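FOOD STORAGE & HOUSEHOLD HYGIENE - week 4 notes
Handout version, N. Hamdy. Read before the seminar, bring the worksheet

Recap from last time: bacteria don't need much. Food, moisture, time, warmth. You control time and warmth, the other two not so much.

Danger zone = 40 to 140 F. Learn it, it comes up again in week 6.

Fridge at 40 F or below, freezer at 0. The dial numbers (1-5, 1-7, whatever) are NOT degrees. Get a thermometer, put it in a glass of water on the middle shelf, leave overnight.

Small fridges - dorm, office, rental. Worse at holding temp than full size. Tiny freezer box = ice cubes only, don't trust it with meat. Door opened a lot, little thermal mass, warms up quick. 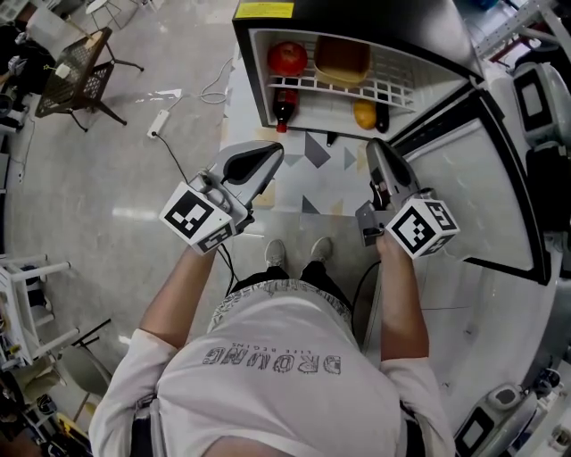 Where things go:
raw meat, fish - bottom, in a tray, always
leftovers, ready to eat - top
milk - back of a shelf, not the door (yes even if the door has a bottle rack)
eggs - keep in the carton
condiments - door is fine

Leftovers. Two hours max at room temp, one hour if it's over 90 F out. Shallow containers, lid loose till it stops steaming. Eat in 3-4 days. Smell test doesnt work, the ones that make you sick often don't smell of anything.

Case for discussion: the Hurkico canteen. 300 lunches a day, one walk-in, rice cooled overnight in a deep pot on the counter. Idris Price wrote it up, the full text is in the reader. What went wrong first? What would a shallow tray have changed? Come with an answer, I will pick people.

Cross-contamination. Hands are the main route, then cloths, then boards, then handles. Handles get forgotten every time, fridge door, drawer pulls, knife, faucet. Anything you grip between raw and cooked counts. Think of the black handle in that person's hand in the second picture, nobody would put it on a cleaning list unless told to. Hot soapy water first, THEN sanitizer. Sanitizer on a greasy surface does very little. 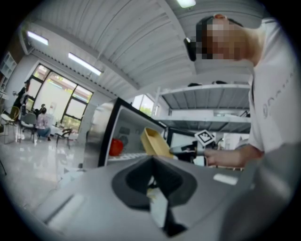
Handwashing is 20 seconds with soap, before food, after raw meat, after trash, after phone. Backs of hands and thumbs get missed most. Bare forearms count if you lean over the food, and short sleeves like the white T-shirt here mean washing further up than the wrist. Dry with paper, a damp towel puts it all back.

Cleaning the fridge: empty it, shelves out, let glass warm up before hot water or it can crack. Baking soda in warm water for the inside. Wipe the door seal, folds too. Drain hole at the back if there is one.

For next week: Fawzy chapter on canning, skip the tables. Worksheet Q1 to Q4, Q5 is optional, there's a mistke in it anyway. Late work to Friederike Kohlhase not me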